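Stenard Sorting Set: Small Blocks and Round Plates

I started putting this set together because I was tired of sorting toys that come in a giant tub with far too many pieces. You tip them out, everybody gets excited, and then you spend the rest of the afternoon fishing bits out from under the couch. So the Stenard set is small on purpose. A handful of blocks in strong colors, a few shallow plates to put them on, and a cotton bag with a drawstring to carry it all in.

The blocks are chunky enough to pick up without pinching hard, and they come in different shapes, so you can sort by color one day and by shape the next. I like the rectangular ones best for starting out. They stand up, they lie flat, and they stay where you leave them. The cylinders are the troublemakers! Lay one on its side on a table that leans even a little and off it goes. My friend Smaranda Pîrvu uses that with her group — she has them guess which pieces will roll before they touch anything, and apparently it gets pretty loud.

The hexagonal ones sit somewhere in between. They'll rest on a flat side quite happily, and they give you a nice argument about whether they belong with the round things or the straight things. I've heard good cases for both (I'm on team straight, for what it's worth).

The plates are plastic and round, with a raised rim, in soft colors that don't fight with the blocks. I went back and forth on the plates for ages. My first samples were deep bowls, and they looked lovely, but you couldn't see what was in them from across a table. Lucian Cârstea, who helps me with the samples, kept telling me to go shallow, and I kept ignoring him until January, when I finally gave in. He was right and he still brings it up.

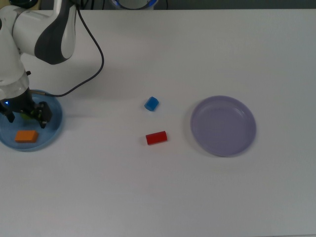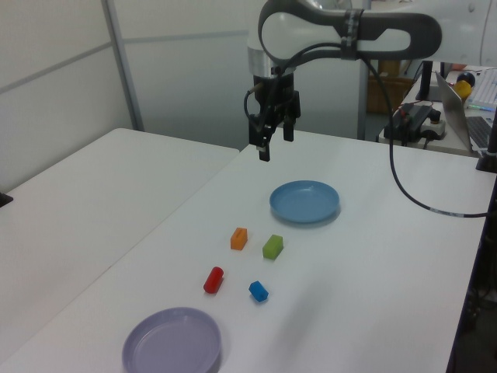
I get asked a lot about what surface to use. A plain white or pale tabletop is my favorite, since the colors really pop and it's easy to spot a piece that has gone astray. Wood is fine too. Glass is noisy, and I'd put a cloth down first. Carpet works if you have to, but the blocks won't stand up on a thick one and that takes out half the fun.

A few ways to play, if you want somewhere to start:

Put two plates down with a gap between them and scatter the blocks in the gap. Pick one color, move it to a plate, carry on until the table is clear. It sounds like nothing, and people will do it for ages.

Lay out a little pattern, give everyone a good look, cover it with a dish towel and have them build it again from memory. Start with just a couple of blocks. I'm terrible at this one.

Give each plate a secret rule ("no flat sides" or "things the color of fruit") and let the other person work it out by trying pieces. Gerrit Cele wrote to tell me his family plays this after dinner with spoons and bottle caps thrown in as well, and I think that's a great idea.

The set

Item number: 1504
Weight, packed: around 400 grams
Plates: round, shallow, raised rim
Blocks: mixed shapes, solid colors
Bag: undyed cotton, drawstring
Age: 3 and up, small parts

Looking after it

Wipe everything with a damp cloth and a drop of dish soap. Please don't put the plates in the dishwasher — I tried it with a lavender one and it came out with a wobble. They're for sorting, so no sandwiches on them either. The bag can go in a cool wash, but it does shrink a bit the first time, so I make it roomy.

Spares

Things get lost, I know. I sell single blocks and single plates from the Statholm workshop, and you don't need to buy a whole new set to replace one piece. Just tell me the shape and the color when you order. Colors can shift a tiny bit from batch to batch, so if you want a close match, send me a photo taken by a window and I'll dig through the box.

Shipping

Orders go out from Statholm within 3 working days. If you need 17 sets or more for a school or a club, write to me before you order and I'll work out a better price and pack them in one carton.

Page updated May 2022. The lined carry case is sold out for now, and I'll list it again when the new fabric gets here.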